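## 4. Getting the arm ready for your shift

I wrote this section after our first month with the Sendo arm at the Plekholm site, so it's the stuff I wish I'd had on day one (the official Zenero booklet is fine, but it runs to 312 pages!). It takes over the dull half of returns sorting. You still make every decision about what gets resold and what gets scrapped.

1. Tell whoever's on the next bench that you're about to start up. Just shout, it's fine.
2. Turn the key on the cabinet to SETUP and wait for the amber light.
3. Run your hand along the cable from the cabinet to the arm. You're feeling for kinks and nicks.
4. Press HOME and stand back behind the tape until it stops moving.

> **Caution:** never reach past the tape while the light is green, even for a dropped label. Press the stop button first, every time. 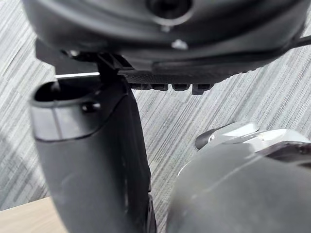 Sorting used to mean 700 parcels a shift between four of us, and by the afternoon my wrists were done for. Now I spend most of the day checking what the arm has set aside, and Amrit Lévesque has moved over to repairs, which he'd been asking for since March. The price of that is a few minutes looking after the thing. Get down close to the black housing and check the thin cable at its side has some slack, then look at the little screw hole on the grey collar and the joint line just under it. Wipe off any fluff with a dry cloth – no sprays, please.

5. Turn the key to RUN and set the speed to 105 for your first batch.
6. Watch ten parcels go through before you walk off to the checking bench.
7. Write the batch number in the Radwan log, along with anything that looked odd.

**Note:** if it stops with code 195, it can't make sense of a parcel. Press stop, take the parcel out and sort it by hand, then go back to step 4. You won't be marked down for it. Shazia Swati and I agreed that with the shift leads, and your own pick rate isn't recorded any more either.

If the same code comes up three times in a row, leave the key at SETUP and fetch Shazia or me.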